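Cell inspection checklist, bin picking station 4
Filled in after the stop on Sunday. Inspector: Evaristo Huerta
Status at the end: NOT released for auto. Manual slow only.

What happened, short version. Arm went down for a block, finger caught the bin wall on the way out, arm kept pulling. Bin shifted on the table, clamp on the near corner slipped. Protective stop came in late. Operator hit the e-stop before it got any further. No one hurt, no one inside the line. Log saved to the Pokus share, folder is a mess but it's in there.

1. BEFORE GOING IN

1.1 E-stop pressed, stays latched – OK
1.2 Key out of the mode switch, with the inspector – OK. Was left in the switch when I arrived. Not OK at all, have spoken to the late shift.
1.3 Air off and bled down – OK
1.4 Pendant hung up outside the line – OK
1.5 Floor clear, no trip hazards – PARTLY. Cables on the carpet again. Need covers, asked for them in December and still nothing.

2. ARM AND MOUNTING

2.1 Base bolts, paint marks lined up – OK
2.2 Joints, listen at slow speed – OK, nothing odd
2.3 Oil or grease where it shouldn't be – none found
2.4 Position against master marks – wrist out by a hair. Remastered, checked twice, good now.
2.5 Covers tight – one screw loose, done up

3. STOP FUNCTIONS

3.1 E-stop on pendant – OK
3.2 E-stop on post – OK, button stiff, swap it at next service
3.3 Gate contact – OK
3.4 Contact force limit – FAIL. Set far too high. Someone raised it for the Zepeda demo to get rid of nuisance stops and didnt put it back. No note in the book. This is the main cause as far as I can see.
3.5 Speed limit in auto – found at 100 per cent. Agreed figure is 30. Set back, password changed.
3.6 Who can change 3.4 and 3.5 – everybody, apparently. Now just me until we've talked.

Comment on 3.4: with the limit back where it belongs I pushed the finger against a foam pad and the arm stopped at once. Did it 8 times, same result each time. Fine for manual. Want it repeated with the gripper loaded before I sign for auto.

Ran the pick routine by hand after that, slow, reduced force, one person on the enable switch and me watching. 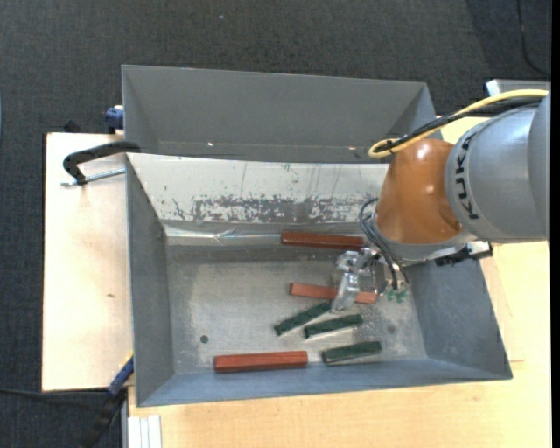 4. CABLES AND HOSES. Went over these next as they take the worst of it when the arm twists. Rule is no pulling tight at any wrist angle and nothing hanging where it can snag on a bin edge. The thick yellow cable comes back down in a tight loop over the orange joint with the black ones fastened to it, too tight for my liking, give it more slack and re-tie. Thin wires lower down bow out from the side of the wrist before they get to the end of the arm, so they're first in line if we go near a wall again. Wants a sleeve or a clip.

4.1 Outer jackets, cuts or flattening – OK
4.2 Ties and straps – PARTLY, see above
4.3 Fittings at the tool, finger tight plus a tug – OK
4.4 Air leak test – OK, held pressure over the tea break

5. GRIPPER

5.1 Finger straight – checked with the square, OK. Surprised given the pull it had.
5.2 Finger screws – two had moved, threadlock and remark
5.3 Opens and shuts fully – OK
5.4 Drops part on loss of air – no, it holds, as it should
5.5 Part sensor – flickers. Bumora type, spare is in the drawer. Not the cause but change it anyway.

6. BIN AND TABLE

6.1 Bin fixed, can't be shoved by hand – FAIL as found, OK after re-clamping. Clamps are a stopgap, I've said so before. Needs a proper bolted stop on every side.
6.2 Bin position same as in the program – FAIL as found. Moved in the incident, re-taught.
6.3 Walls, damage or burrs – scuffs and worn patches, no sharp edges. Leave.
6.4 Keep-out zone along walls – too thin. Blocks close to the front wall should be skipped and flagged, not fished for. Flostov to change the pick planner, ticket is open.

7. TO DO BEFORE AUTO

Force test with loaded gripper – me
Bolted stops for the bin – workshop, chase them
Wider wall margin – Flostov
Sleeve on wrist wires, re-tie the yellow – me, tomorow morning
Part sensor – whoever is on earlies
Change log next to the pendant, with a pen ON A STRING

Tag stays on the mode switch till all of section 7 is ticked. Do not take it off to "just try something".

E. Huerta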